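Notebook, 29 May 2026

Sourdough starters, the dried ones. Writing this up while I can still smell it on my sleeves.

Where we'd got to: Mawar and I dried five lots of the Clestico starter back in December, spread thin on baking paper, and put the flakes away in jars in the cupboard by the back door. The idea was to see whether dried starter that's been sitting in a cupboard comes back as lively as the stuff we keep going in the fridge, because if it does we can stop feeding the fridge one every blessed week (I have missed feeds, I admit it, and so has everyone else on the rota, Lyle).

Got the jars out this morning. Lots A, B, C and E looked fine, pale flakes, smelled a bit like crackers. D had gone clumpy near the bottom. Lid wasn't one of the good ones with the rubber ring. I've kept it in the trial anyway but put a star next to it on the sheet.

Method, same for all of them: 5 g flakes, 25 g water, leave till soft, stir, then 25 g of the Skimuder strong white. I went with the Skimuder flour because there was an open bag and because Zdenka used it for her lot in the winter and I want to be able to compare. Next time I'd quite like to try it with a bit of rye, everyone says rye wakes things up faster, but one change at a time or I'll never know what did what!

Then jars into the proving box at 27 degrees. The box is still reading a degree high against the glass thermometer, so I've set it to 28 on the dial. Somebody please write that on the box itself, I keep having to look it up in here.

While they were softening I typed up the winter numbers, which had been living on the back of a delivery note from Sutanto. Most of it was readable. There's one figure in Zdenka's column that's either a 67 or a 61 (mm rise in the jar) and I've put 67 with a question mark and will ask her.

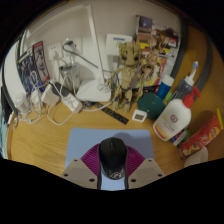 Also in the winter numbers: the water. We used tap for the first two lots and filtered for the rest and I can't find anywhere that says why. Ridwan thinks the filter jug simply turned up halfway through. Could be. It muddies A and B against the others, so when I plot them I'm going to give those two a different mark and leave it at that.

Checked the jars before lunch. A and B a few little bubbles along the glass, C nothing, D nothing and smelling faintly of nail varnish, E quite a lot going on, more than I expected from a first feed. I know early bubbles can be any old bacteria having a party and don't mean the yeast is up, so I'm not getting excited. (I am a bit excited.)

Had a long chat with Aino over the sink about whether rise in the jar is even the right thing to measure. Her point is that a runny starter can be perfectly strong and still not climb, because the bubbles pop out of the top, and that we ought to bake with each one and measure the loaf. My point is that a loaf from every lot is a whole day of oven and I'd have to shape them all the same, and my shaping is all over the place. We settled on this: jars until they double reliably, then one small tin loaf from each, Aino does all the shaping, I do all the weighing. She's better at it and doesn't mind. Tin loaves at 80% water would be asking for trouble so we'll go stiffer, I need to look up what the Traro tins hold before I work out the dough.

Did look it up. 2,240 ml to the brim for the big one, far too big for what we want. The small ones have no number stamped on them so I'll fill one with water and weigh it.

Second feed done late afternoon. Threw away half of each, fed 1:1:1 by weight, wiped the jars down, new elastic bands at the starting level. Band on C went on a touch crooked, read from the side with the label.
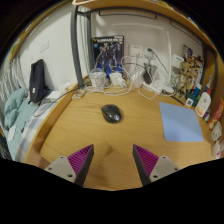

The desk, with the mouse.

Readings at the second feed, for the record: A a small rise and sank back, B the same, C barely anything but it does smell yoghurty now and that's a change from this morning, D no rise, still sharp. E had lifted the most and had a nice domed top. If E keeps this up I want to know what was different about it. All I've got in the December notes is that it was dried last and that Mawar spread it on the wire rack, so it had air underneath. Might be the whole story, might be nothing.

To do
- ask Zdenka about the 67
- weigh water in a small tin
- more strong white, the bag won't last past the next two feeds
- proper lids for anything we dry from now on
- Lyle is down for the morning feed, jars stay in the box, please don't bin D even if it pongs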